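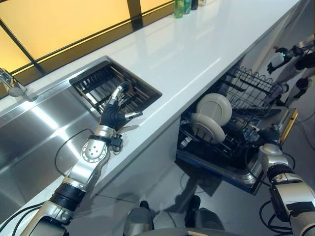

写真提供:Trellitano

双腕ロボットの手先を選ぶとき、カタログの把持力はあまり参考にならない。Trellitanoで評価を担当するGertraud Bachmann氏はそう話す。同社は8月から、台所での食器の片付けを課題として、五指ハンド「Elow」と平行グリッパー「Sululex」の比較を続けている。

課題に台所を選んだ理由を尋ねると、答えは短かった。「皿は薄い、コップは丸い、水切りかごは隙間が狭い。条件がひとつの部屋に揃っています」

水切りかごは天板のくぼみに収まっており、食洗機はその下の段で扉を手前に倒して使う。左手は天板の高さで、右手は低い位置で働くことになり、左右で求められる姿勢が違う。「右腕は肘を落としきれないことがあります。手先の問題に見えて、腕の可動域の問題だった例が多い」。失敗の記録には手先と腕を分けて書く欄を設けた。

試行は条件ごとに128回。皿を食洗機の下段から抜き、水切りかごに立てるまでを1回と数える。Elowの完了は77回で、Sululexはこれを上回った。具体的な数字は再測定中のため公表していない。

「皿だけならSululexで足ります。二枚の爪で縁を挟めば、姿勢はほぼ決まる。Elowは指の置き方が毎回少しずつ違い、持ち上げた後に皿が回ります」。回転の量は平均で12度前後。かごの溝に入れるには大きすぎるという。

それでも五指ハンドを評価から外していない。理由は、かごの中の細い物にある。スプーンや箸が溝の間に落ちると、平行グリッパーの爪は両脇の線材に当たって届かない。Elowでは人差し指を一本だけ伸ばして溝に差し入れ、物を端へ寄せてから親指で受ける動作が使える。「速くはありません。ただ、爪の形状を変えずに済む方法はいまのところこれだけです」

配線の話になると、Bachmann氏の説明は細かくなった。Elowの信号線は手首の外側を通すため、前腕を回すと輪が広がる。シンクの上を横切る姿勢では、輪が蛇口に掛かることが試験の初期に4回あった。現在は手首の回転に上限を設け、輪の長さも詰めている。「余長を減らしすぎるとコネクタ側に荷重が来ます。抜けはしませんが、通信の誤りが増える。どこで折り合うかは腕ごとに違います」

カメラについても聞いた。頭部カメラ一台の構成では、窓からの光が白い天板とステンレスのシンクに映り込み、距離の推定が乱れる時間帯がある。特に夕方が悪い。手首カメラを加えた構成も試したが、皿に近づくと視野のほとんどが皿の面で埋まり、縁の検出にはかえって不利だった。現在は露出を固定し、頭部カメラの画像から反射の強い領域を除外して処理している。

制御側は、Bautistaという自社製のコントローラーで統一した。ハンドを交換しても上位の指令は変えず、指の開閉だけを変換する層を挟む。比較の公平さのためだが、弊害もある。「Elowの自由度の半分近くは、この変換で捨てています。メーカーの方が見たら不満でしょう。次は変換なしの条件を足します」

手先の交換にかかる時間も記録の対象である。ボルトを外し、線を替え、原点を取り直す。このうち最も時間を取るのは原点合わせで、Elowは指ごとに行う必要がある。途中で一本でもずれると最初からやり直しになるため、Bachmann氏は交換を一日の最初の作業に固定している。

導入を検討する読者への助言を求めると、氏は対象物の一覧を先に作ることを挙げた。「皿が九割の現場と、そうでない現場では答えが違います。うちの一覧も、まだコップの行が空いています」

コップの試験は、皿の再測定が終わり次第始めるという。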